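Planning Base Moves in a Simulated Kitchen, Part 3: Getting a Usable Floor Mask
Dosteck docs, navigation tutorials
Last updated 2021-08-31

In part 2 you loaded the Willton kitchen and drove the base by keyboard. Now we want the planner to do the driving. Before it can pick a path it needs to know which parts of the room are floor and which parts are something to stay away from. This page covers building that mask from a camera view, turning it into a cost map, and sending the first goal.

You need Boltadura installed and the Willton scene working. If the viewer opens but shows a black window, go back to the driver notes in part 1.

Step 1. Set the camera

Open the scene config and set the view to "raised". The low view also works, but the table hides most of the walking space and you end up fixing the mask by hand. Keep the image size small. The planner does not need fine detail, and large images slow down every later step.

Step 2. Check the view before you segment anything

Run the viewer with the planner turned off and look at what comes back. You want a large, unbroken area of floor, with the bottoms of the fixed objects in sight. Your output should look close to this one: 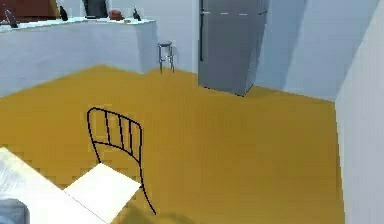

Raised view of the Willton kitchen, planner off.

Two things matter in this view. The floor is nearly one flat color, so a simple color threshold gets most of it in one pass. The wire chair near the table is the hard part. Its lines are thin, and the floor color can show through between them, so the threshold will mark the gaps as free space. If you skip step 4, the planner may try to send the base straight through the chair.

Step 3. Make the first mask

Pick a sample point in the open middle of the floor and run the mask tool with the default tolerance. Save the result and open it next to the color image. The shadow in front of the refrigerator may drop out of the mask. If it does, raise the tolerance a little at a time until the patch fills in. Stop there. Go too far and pieces of wall start to count as floor.

Step 4. Close the gaps

Run the close filter on the obstacle layer with a radius of 6 pixels. This joins the thin chair lines into one solid shape. Then use the depth image to drop anything that stands above floor height. We do the color pass first and the depth pass second — the other order works too, but the log is harder to read when something goes wrong.

The bar stool at the back has thin legs as well. It is small in the image, so check it by zooming in. If only the seat shows up as an obstacle, add the stool by name in the scene config and give it a round footprint.

Step 5. Build the cost map

Project the mask onto the ground plane and load it into Pelupessy, the path planner that ships with Boltadura. Set the safety margin to 300 mm to start. A smaller margin lets the base fit between the table and the wall, but it also allows paths that clip the chair if your mask is a bit off.

Cells the camera cannot see should be set to "unknown" and not "free". The area behind the table is the usual trouble spot. Pelupessy treats unknown cells as blocked unless you tell it otherwise, and for this tutorial you should leave that alone.

Step 6. Send a goal

Place a goal on the floor in front of the refrigerator, facing it, and press Plan. The path is drawn over the cost map. Look it over before you press Run.

If no path comes back, check these in order:

The goal is inside the safety margin of the refrigerator. Move it back toward the middle of the room.
The start cell is marked unknown. Clear a small circle under the base.
The mask and the depth image come from different camera settings. Save both again from the same run.

If the path comes back but the base stops short, the goal tolerance is probably too loose. It is set in the planner file, not the scene file.

The close filter got a new name in the October release. Old scripts still run but print a warning. Part 4 adds a second camera to fill in the unknown cells behind the table.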